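Small Blocks, Big Mess: a Toy Shelf Gallery

Hi, Funmilayo Jibrin here! I've been collecting little colored blocks since my kids were small (they've long since moved on, I haven't) and people keep asking for a page where they can look at them. So I've finally put one together. The whole collection is over 200 pieces now, mostly from yard sales and one very generous neighbor on Brindell Street, and it lives in 2 old cookie tins on top of my fridge.

I like a plain board under them. Colors look brighter on pale wood, and you can shuffle things around until a group looks right – or until dinner needs making.

The stars are my favorites. They have those ridged sides that are so nice to run a thumb over, and I'm forever pairing them up, a red with a green for preference. Cylinders I'm less fussy about, but a bright green one goes with pretty much anything!

I'm still hunting for a purple star, by the way, so if you've got a spare rattling around in a drawer, please write to me. I'll swap you for nearly anything in the tins except the red ones.

More pictures will go up later in April, once I've sorted the second tin. Until then, enjoy the stars and the green cylinder on the board.
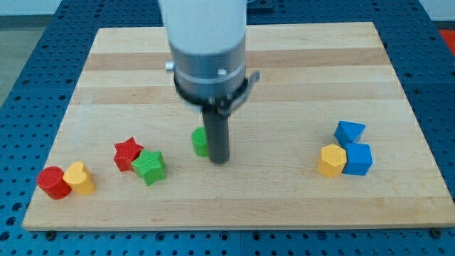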